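The Flat Fold: Keeping Microfiber in Working Order

By Gertraud Hofstetter

Most workshops own more microfiber than they need and store it worse than anything else on the shelf. Cloths go into a drawer in a heap, pick up grit from whatever else is in there, and come out ready to scratch the surface they were bought to protect.

Microfiber cleans by means of split polyester and polyamide filaments. The split ends hold dust and oil in the pile until they are washed out. The same property makes a stored cloth vulnerable: an exposed pile collects lint from the air, from cardboard and above all from cotton towels kept in the same pile. A good fold leaves as little working surface exposed as possible and gives a pad the hand can pick up by one edge.

Gebhard Aebischer, who ran the finishing room at Lehner until June, taught a fold in 3 steps. Lay the cloth flat, tag at the far left. Bring the near edge to the far edge. Then fold side to side and press with the palm, without creasing. A plush cloth will not take a sharp edge and should not be forced into one. 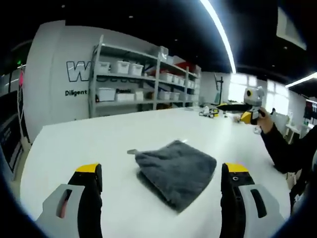 Should the tag be cut off?

Leave it on if the cloth is used on hard surfaces such as benches and shelving. Remove it with a seam ripper if the cloth is used on paint, lacquer or lenses. Scissors leave a stiff stub that marks soft finishes more readily than the tag did.

The folding surface matters as well. A smooth white top shows dark debris at once, and a quick wipe before the cloths go down keeps that debris out of the pile. Fabian Pfister, who refitted the packing area at Prundine, replaced an oiled beech bench with a white one for this reason and reports fewer cloths sent back for rewashing. He wipes toward the far edge, then folds at the near one.

Foam pads and padded covers need different treatment. They do not fold well, and a hard bend held for weeks becomes permanent in most open-cell foam. Lift a pad by one end if it has to be moved, set it down flat, and let it recover before anything is stacked on it.

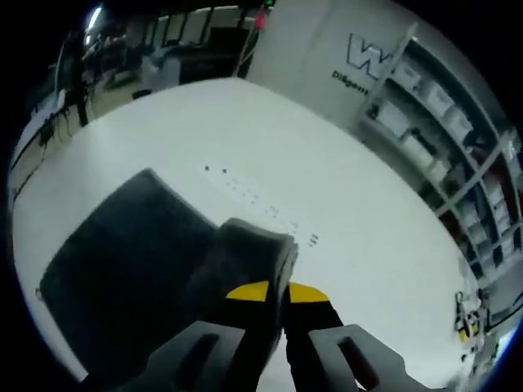 Stacking height is the other limit. Pfister allows 4 pads to a bin and puts the densest at the bottom. Lidded plastic bins are preferable to open crates, and a label on the front saves lifting each lid to check. Cloths for glass, metal and general dust go in separate bins — mixing them undoes the sorting done at the wash.

Washing is simple. Use warm water and a plain liquid detergent, with no softener, and dry on low heat. Softener coats the filaments and the cloth begins to smear.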